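Home & Shared Spaces > Trash and Recycling
Thread: Small lidded bin on a work table, what goes where

deskside_71
We have one white plastic bin with a lid and it sits up on the table at the left end. People finish a water or a snack and leave the empties next to it. I want to write a short sorting note and tape it up. This is our shared room in Gorbridge, if the local rules matter. 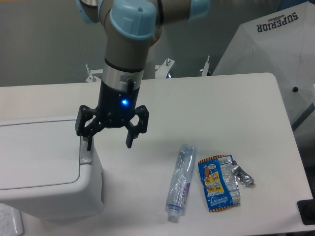
My plan was bottle to recycling, everything else to trash. Before I print it, does the cap stay on or come off? And does foil count as metal when it's a scrap that small?

Flanham
Cap on. Our hauler changed that in August and it's on their web page now. Squash the bottle, screw the cap back on, done. Check yours though.

pbrandt
Cap off where I am. Loose caps go in the trash. There is no national answer to this, so call the number on your bill.

vesna_i
I ran recycling for an office with 374 people in it and I'd say you're starting at the wrong end. Get the bin off the table. A lidded bin at elbow height means you have to lift your hand over your stuff to use it, so people set things down beside it. On the floor with the lid off, they drop it in.
Vesna Ivanov

deskside_71
Floor space is tight. Same table, from the other side of lunch:

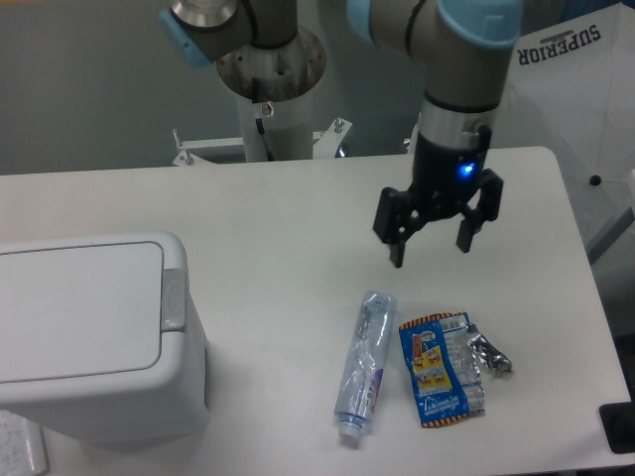
Bottle, snack wrapper and foil, with the bin at left.

The lid stays because of ants. We had them twice last summer.

pbrandt
Then keep the lid. I don't agree with Vesna on this one. An open bin with snack wrappers in it gets ants in a day, floor or table. Emptying it every evening does more than moving it.

vesna_i
Every evening is fine if somebody does it. In my experience that lasts two weeks.

Flanham
On the wrapper: trash. Those shiny snack bags are plastic and metal film stuck together and most places won't take them. Do the scrunch test if you're not sure. If it springs back open, trash.

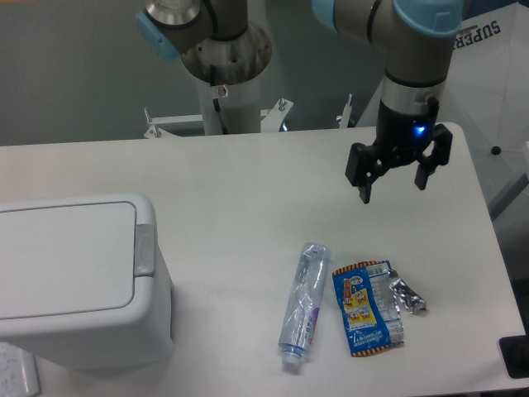 Foil is different. Clean foil is recyclable in a lot of towns but a little twist of it falls through the sorting screens. Save it up and ball it together until it's fist size. We keep ours in a coffee can.

gus_m
A coffee can of foil for a shared room is too much. Put it in the trash. You'd need roughly 2000 of those scraps to make it worth anyone's time.

Flanham
It takes no effort, Gus. The can sits there.

deskside_71
I think I'll leave the can out of the note. Three lines is as much as people will read. Second question then. Would you put a separate container for bottles beside this bin, or use one bin and sort it later?
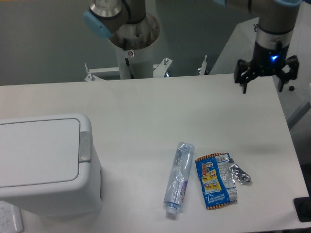 There's room on the right half if people clear up after themselves. I was looking at a 20 liter one but it may be too tall to reach into sitting down.

vesna_i
Two containers. Nobody wants to sort later. Leave the bottle one open, an empty bottle with the cap on won't bring ants.

pbrandt
Agree on two. Make sure the bottles are empty first. A little juice in the bottom is enough for ants.

deskside_71
OK. Called the city, cap stays on here. Note will say: bottles empty with cap on in the open one, wrappers and foil in the lidded one, nothing left on the table. I'll pick up the second container this week.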